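Noken Wrist Cable Kit for two-arm tabletop cells

Part no. 3186
Fits: Noken tabletop arms, left and right, all wrist modules
In stock

This kit replaces the cable dressing on the outside of the arm, from the wrist module back past the elbow. It was put together after a fault that took us far too long to find, and we're really pleased with how it came out.

What went wrong

The first reports came from Hirkeno, where a pair of arms was set up to handle headphones, cords and all. The right arm would stop in the middle of a job with a joint communication error, then come back fine after a restart. Sometimes it ran all morning without a hiccup. Sometimes it stopped three times before lunch. The logs pointed at the wrist motor, so the wrist motor was swapped, and the fault came right back.

The motor was innocent. The cable was being pulled. With the elbow folded in and the wrist rolled all the way over, the outside run came up short and put a side load on the wrist connector. One contact would lift for a few milliseconds, the controller would lose the joint, and the arm would stop. By the time anyone walked over, the wrist had been backed off and everything looked perfect.

Two-handed work makes this much more likely. When both arms reach in to the middle of the table and turn the same object between them, the wrists go to angles they hardly ever see in single-arm jobs – and they stay there, pulling.

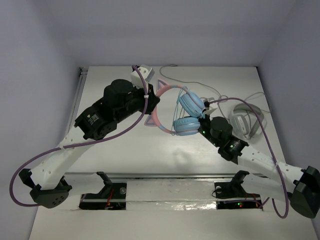
We ran the old layout on a bench rig at Plandosness until it failed, then did it again with different amounts of slack. The short loop started dropping out after 207 full wrist rolls. Adding slack alone cured the dropouts but gave us a new problem, a floppy loop that could catch on whatever was lying on the table. The answer was to fix the cable at the forearm and let the wrist end and the elbow end each have their own slack. It sounds so simple now!

What's in the kit

One replacement cable, with a softer jacket than the original
Ties for the wrist and forearm
Strain relief clip for the wrist connector
Paper gauge for setting the elbow loop
Printed fitting sheet

Order one kit per arm. Left and right use the same parts.

Elbow loop at full fold: 75 mm minimum across
Free length between wrist clip and forearm tie: 140 mm
Tools: side cutters, 2 mm hex key

Fitting

Power the arm down at the supply and support the forearm before you touch the wrist connector. The brakes hold on most joints but the wrist will sag. Undo the old ties and unplug the cable at the wrist end first. Clip the strain relief on, plug in the new cable, and set the first tie loosely. Then move the elbow by hand to full fold, lay the gauge in the loop, and close the forearm tie.

Don't pull the ties hard. A tie should stop the cable sliding and no more. We've had cables back with a neat groove crushed into the jacket, and those go on to fail at the groove.

Before going back to work, roll the wrist slowly both ways at full fold and full stretch, on low speed, with a hand on the emergency stop.

A safety note on dropped joints

On controller software older than the October release, a lost wrist joint stops that arm only. The other arm keeps moving until it finishes its step. If both are gripping the same thing, the load on the stopped arm can be high, and a part can snap or fly out. The October release stops both arms together. Please install it whether or not you buy the kit – it's a free download and takes a few minutes.

Never reach in to free a part while either arm is powered, even if both look still.

Also works with

Ngcobo cable guides, forearm size. You'll need to leave off our forearm tie and use theirs in the same spot. Spare clips and gauges are sold separately under Wrist Spares.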